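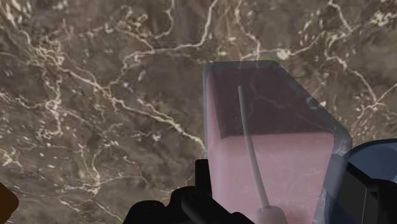 Why Hodgate Shoppers Forget the Milk
Yolandi Mkhize and Viola Carbone

We asked 318 shoppers in Hodgate whether they used a list. 289 said yes, and 11 of those could show us one. The rest had left it on the fridge, where it was presumably doing well.

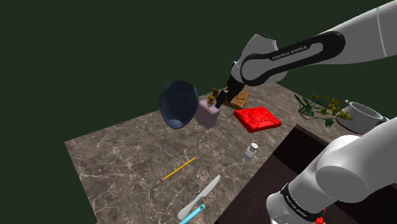 Figure 2. Small pink bottle near a brown wooden board.

Paper lists did better than phone notes, though our sample of paper was thin – one was written on a gas bill. Milk was the item most often forgotten, followed by bin bags. Next June we would like to repeat the survey outside a second shop, preferably one with an awning.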